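Buying grippers by the dozen: a purchasing lead on what the budget missed

The purchasing lead at Plirkell has been buying hand-held grippers for the company's home tasks project since November. She agreed to talk about what she ordered, what she would order differently, and where the money went.

The first order was for 12 units from Lirker. "We bought them in pairs, because most of the tasks need two hands," she said. "Putting small things into a bin sounds like a one-hand job until you watch people do it."

The quote from Lirker came to $2,038 per pair, with fingertips but no spares. She signed it in one afternoon. The spare parts took the next two weeks. "I had a line for grippers and a line for shipping. I had no line for fingertips, pins or screws. That was my mistake."

Fingertips are the part she now orders most. The pads wear at the edge where they close on thin film and cardboard, and a worn pad lets a flat packet slide. She keeps 10 sets on the shelf and reorders when the count drops to three.

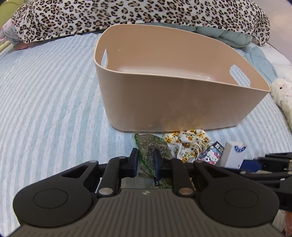 Props were the other surprise. The project works in ordinary rooms with ordinary things, so there was little to buy at first, and she had set aside almost nothing for it. "Then the operators asked for more small items. Packets, little boxes, hair things. They're cheap, but they get crushed and you buy them again. I put them under consumables now and I don't argue about it."

She also priced a larger model from MacPherson. It had a wider opening and cost more, and two operators tried it on a loan. Both said their wrists were tired before lunch. She sent it back. "If the tool is heavy, you pay for it in breaks. I'd rather see that in the trial than in the second month."

Her plan for next year, which goes under the name Plitlow, adds four pairs and a service contract. She wants the contract to cover pivot pins and linkages, with replacements shipped the same day. Lirker has offered a longer turnaround at a lower price, and she has not decided.

Asked what she would tell another buyer, she went back to the spreadsheet. "Order one pair and use it every day until something breaks. Write down what broke. Then ask for your quote."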